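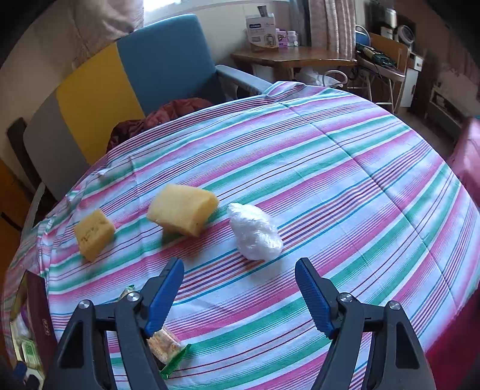
Stonudley, 11/02/2018

**Ticket:** 600
**Site:** Ayaaba House, room 8
**Category:** Room condition / odor
**Priority:** Normal
**Handled by:** Vaughn Dunleavy
**Status:** Closed, one follow-up item open

## Reported problem

Long-stay guest reports a sour, damp smell in the room. Strongest on the side of the bed nearest the armchair, worst in the morning after the door and window have been shut overnight. Guest has changed the sheet once with no improvement. No visible leak. No complaint from the rooms on either side.

Guest asks whether the mattress can be replaced.

## Items in the room at first visit

Recorded before anything was moved:

- Bed with striped sheet (pink, mint, white, red and blue). Fold crease across it on the diagonal.
- Small yellow sponge, marks on one face, on the bed.
- Larger pale yellow sponge, rounded and a little worn on top, on the bed.
- White plastic bag, crumpled, on the bed.
- Wrapped snack packets on the bed, crackers or biscuits.
- Dark maroon box at the edge of the bed, green-and-white packages next to it.
- Armchair, teal back, grey padded armrest.
- Dark red cloth over the chair seat, reaching the back edge of the bed.

Guest confirmed everything on the list is theirs except the bed, the sheet and the chair.

## Log

**Entry 1.** Smell confirmed on entering. Sour rather than moldy, similar to a dishcloth left in a sink. Window was closed. Did not open it, to keep conditions the same for the next few checks.

**Entry 2.** Humidity read with the Ikard meter on the bedside shelf: 44 percent. Normal for this building. Second reading behind the headboard gave the same value. General damp ruled out for now. The wall behind the bed was dry to the hand over its full width and the baseboard paint was sound.

**Entry 3.** Radiator valve and the pipe under the window checked with a paper towel. Dry. Bathroom trap has water in it and no smell at the drain. Fan runs and holds a sheet of paper against the grille.

**Entry 4.** Sheet removed and smelled in the hallway, away from the room. Faint detergent only. It is one of the house sheets, washed with Kimmont powder on the standard cycle. The crease is from storage and has nothing to do with the complaint. Sheet bagged and tagged, held in the linen closet until close of ticket.

**Entry 5.** Mattress checked on both sides, including the seams and the handles. No stain, no damp patch, no smell with the face held close. Mattress replacement not supported by anything found. Told the guest so.

**Entry 6.** Room contents now checked by separation. Method: each item goes into its own lidded plastic tub, lids on, tubs left in the hallway, then opened one at a time. Clean sheet on the bed, door and window shut, room left empty of guest items apart from clothes in the closet.

Tubs as follows:

| Tub | Contents |
|---|---|
| A | Small sponge |
| B | Larger sponge |
| C | White plastic bag |
| D | Snack packets |
| E | Maroon box and green-and-white packages |
| F | Dark red cloth |

Guest agreed to this and wrote out the labels.

**Entry 7.** Tubs opened the next morning, in order.

- A: slight smell of dish soap. No sourness.
- B: sour. Clear match for the smell in the room.
- C: sour, weaker than B.
- D: no smell. Packets sealed, nothing spilled in the tub.
- E: cardboard smell only.
- F: weak sour smell, mostly along one edge.

Room itself: smell much reduced but still present beside the armchair. So the items account for most of it and the chair needs a check of its own.

**Entry 8.** Asked the guest how the larger sponge is used and stored. Used for wiping down a cooler after trips. Rinsed in the bathroom sink, squeezed by hand, put in the white bag and the bag knotted. The bag then goes on the armchair, usually under the red cloth. This has been the routine since August. The small sponge is kept on the sink and only used for a mug.

That explains B and C, and gives a route into F and the chair seat.

**Entry 9.** Armchair. Cushion lifted out and stood on its edge. Underside of the cushion has a cool spot near the front corner, on the side that faces the bed. Paper towel pressed on it for ten minutes came up slightly damp. Fabric below the cushion dry. No stain on the teal back or on the armrest. Smell is in the cushion foam, underside only.

**Entry 10.** Actions taken:

1. Larger sponge discarded with the guest's consent. It held water deep in the middle and could not be squeezed dry.
2. White bag discarded.
3. Red cloth washed by itself, warm, Kimmont powder, half the usual dose, extra rinse. Line dried.
4. Chair cushion cover unzipped and washed cold. Foam stood on edge in the boiler room with a fan on it.
5. Small sponge left with the guest.
6. Snack packets, box and packages returned as they were.

No spray or scented product used anywhere. It would only hide the result of the recheck.

## Recheck

Room kept shut overnight with the chair frame in place, cushion still out. No smell in the morning on entering, none beside the chair, none at the bed. Humidity unchanged at 44 percent.

Cushion foam brought back once the underside read dry against the paper towel at three points. Cover refitted. Room shut for a second night with the complete chair in its usual spot. No smell. Guest slept there that night and agrees it is gone.

Red cloth passed after one wash. Guest has put it back over the chair.

## Cause

Damp sponge stored in a knotted plastic bag on an upholstered seat. Water got out at the knot, or through a small hole in the bag. Bag was not tested before it went out, so the exact path is not known. It could have been filled with water over the sink to find out – noted for next time.

The bed and the sheet were not involved. The smell seemed to come from the bed because the cloth hung over from the chair onto its back edge, near where the guest's pillow was.

## Advice given to guest

- Sponges to be left in the open wire tray in the bathroom, standing on the narrow side.
- Anything rinsed in the room to be dry before it goes in a bag. If it has to travel wet, leave the bag open and put it in the tub.
- Food on the bed is allowed under the house terms. Sealed packets are better kept in the drawer or the lidded jar on the shelf. No finding against them on this ticket.
- Box and packages to be moved off the edge of the bed to the lower shelf when housekeeping is due, so the sheet can be pulled without lifting them.

Guest asked whether a new sponge would have the same problem. Told them yes, if it is stored the same way. A thin cloth dries faster and does the same work on a cooler.

## Notes for housekeeping

The house sheets are going onto beds with storage creases still in them. Not a fault, but this is the second ticket where a guest has taken the crease as a sign the sheet was not fresh. Suggest folding the striped ones in thirds and laying them flat on the shelf. At present they are pushed in on top of the blankets, and the crease sets on the diagonal.

When a room smells and the bed is blamed, check the nearest upholstered seat before stripping the mattress. Entries 4 and 5 took up most of the first visit and produced nothing.

Tubs washed and back in the supply cupboard. Lid of tub C has a split at one corner and does not seal. It was usable for this job with tape over the corner. Replace.

## Open item

Zipper on the chair cushion cover sticks halfway. Closed it with candle wax on the teeth. Holds for now. If it sticks again, the cover goes to the upholsterer with the next batch and room 8 gets the spare cushion from the landing.

Striped sheet released from the linen closet and returned to stock.

Closed. V. Dunleavy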